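Laboratory diary, handling section
2021-07-13

The comparison of the two sets of gripper fingers continued today on the two-arm bench. The plan agreed in May called for rigid objects first and soft packaging second, and the section has now reached the soft packaging. The plastic produce bag was used throughout. I was at the bench for the whole of the working day, with Venla Ahonen at the controller for the morning session.

Before starting I went through the cable runs on both arms. The wrist cables have been a nuisance ever since the hands were changed, as a loop that is too short pulls on the last joint and a loop that is too long finds its way into the work. The present arrangement is satisfactory at full reach to the left. At full reach to the right I should still like a little more slack near the shoulder, and I have entered a request to that effect in the bench book.

The morning was given to the Ploltora fingers. They close firmly and evenly, and on hard play food they leave little to complain about. On the bag they are less convincing. The plastic slides between the tips when the closing speed is high, and the operator learns to come down slowly, touch the table, and close only then. Venla Ahonen prefers to take the bag by a fold near one end; I prefer to take it over something solid inside. We tried each other's way and kept to our own.

The Zomosum fingers were fitted after the midday break. The change itself was quick, but the wrist camera had to be set again afterwards, as its bracket shares two screws with the finger mount. This is poor design and I have said so before. Savolainen, who supplied the bracket, have promised a separate fixing, and I shall write to them again this week. Until that part arrives, every change of fingers must be followed by a fresh camera check, and the check must be entered in the log by whoever made the change.

As regards the grip on thin plastic, the Zomosum set is the better of the two in my judgement. It needs less force for the same hold, and the bag is less inclined to slip when the arm lifts. It is weaker on round items. Twice an item rolled out to the side while the fingers were closing, and on the second occasion the other arm had to be brought across to stop it. That is a fair use of two arms, but it should not be needed for so simple a pick.

A word on the views. The fixed camera gives a sound impression of where both arms are, and it is the one I would trust for avoiding a collision in the middle of the table. It is of limited help for the bag, where glare on the plastic hides the folds. The wrist view shows the opening and the seal plainly, provided the arm is brought in at a low angle — from directly overhead the light comes straight back into the lens. I propose that we keep both and stop discussing which one might be removed.

The Brerkmont controller behaved well. It has now been switched on for 935 hours without a fault that required a restart. The log stood at 3,381 entries when I closed it, against the 3,000 we had allowed for, and the older part should be moved to the archive before the next stage. There was one short delay in the afternoon when the right arm refused a move near the edge of its range; the limit had been set too tightly and was put right in a few minutes.

Matters to carry forward: the slack in the right-hand cable; the letter to Savolainen; a second trial of the Ploltora fingers at the lower closing speed, so that the two sets are compared on equal terms. I should also like a trial with the bag lying at a different angle to the basket, as both of us have fallen into the habit of approaching it from the same side.

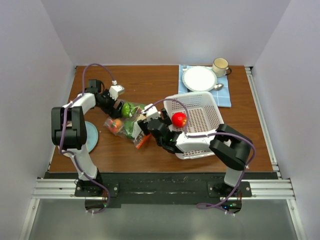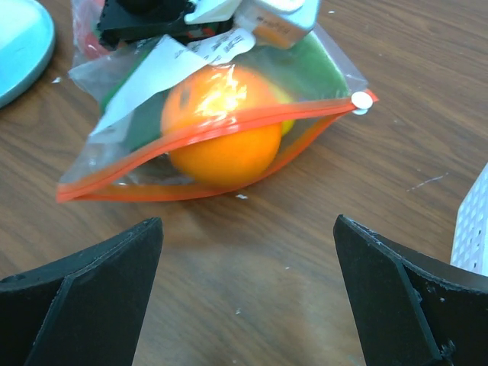
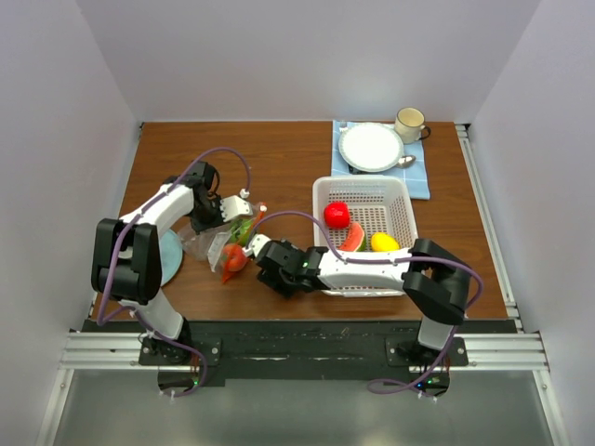

Bag handling on the two-arm bench. First and third: fixed camera. Second: wrist camera, with the orange seal of the bag in view.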